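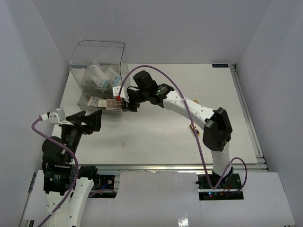

The Flela two-arm kit is sold as a bin-sorting station you can set up in an afternoon. Doubtful, but start with the cables. Leave slack before you tighten anything: the purple one on the right arm needs a high loop from wrist to base, or it will drag when the forearm reaches in. Flela's quick guide shows it pulled tight - ignore that.

Next, bolt both base plates and check them again after 100 cycles. The manual says 149. I wouldn't wait.
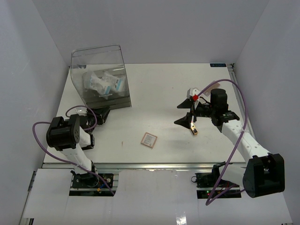
Teaching a pick is where the sales page and the bench part ways. Flela says any bin will do. Try yours before you believe it. A clear acrylic one with a curved front, holding white packages in a loose pile, is a fair test, and so is a small flat square lying alone on the table. Teach the square first, with one arm, at the slowest speed. Then add the second arm and keep a hand near the power switch.

Run each pick 4 times and write down the misses. The Brosar add-on promises to do this for you. I'd want a trial before paying for it.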